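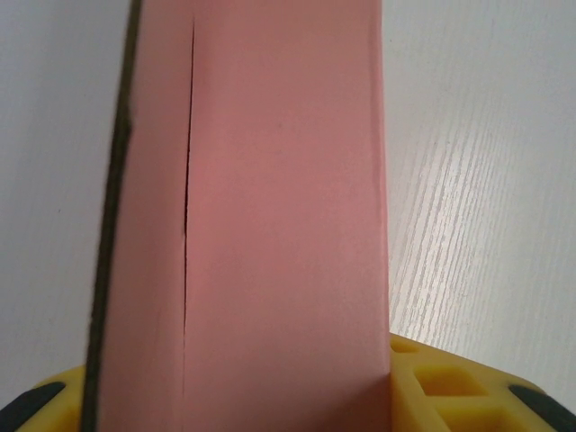 How many times must an arm be shown a thing before it can do it alone? Marlene Barbosa said 400, and then, being a fair woman, she said it depended on who was doing the showing.

She had come to Pendstead in March, when the lanes were all mud, to teach the machine they called Delaunay how to pick things up and put them down again. You held the handles, you see, and Delaunay followed, and everything your hands did was kept, even the dithering (especially the dithering, Marlene thought, on her bad mornings). The people at Nidulgate wanted 2000 examples by summer, and they wanted them from all sorts of hands, so her aunt had a go, and the postman, and a very solemn boy from next door who managed 60 before his tea.

It was the boy's she liked best. He always stopped for a moment just before closing the grip, as one does before lifting a sleeping cat.

When at last they let go of the handles and left Delaunay to try by itself, it reached out, came down nicely, and stopped.

"Is it broken?" asked her aunt.

"No," said Marlene, who had begun to smile. "Give it a moment."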